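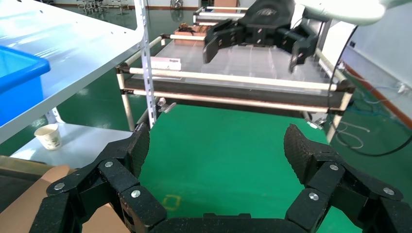
Page last changed: November, by Wissam Darwish

Pressing a Record in Small Numbers: Our Project Report

When our group chose to follow a local band through the making of a vinyl single, I thought we'd spend most of our time listening to music (which would have been lovely!), but a great deal of it went on emails, sleeves and sums. The band is called Skesel, and their label, Clirnovberg, is really two friends with a spare bedroom and a lot of patience.

They ordered 300 copies of "Arari", a slow song with a long organ ending that I have grown very fond of. The pressing plant sent test copies first, and we all sat down to listen for clicks and pops, with the songwriter, Khasawneh, wincing at things the rest of us couldn't hear at all.

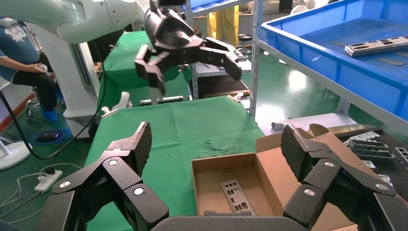 The sleeves took longer than the music, because the first proof came back far too dark and the lettering on the spine had slipped. By then the song had been streamed 2,000 times, and we had expected that to hurt the record. It didn't seem to: 90 copies went on the first evening, many of them to people who told us they already knew every word, and one or two who cheerfully admitted they had no record player.

Our sales tables and the questions we put to buyers are at the back of the report.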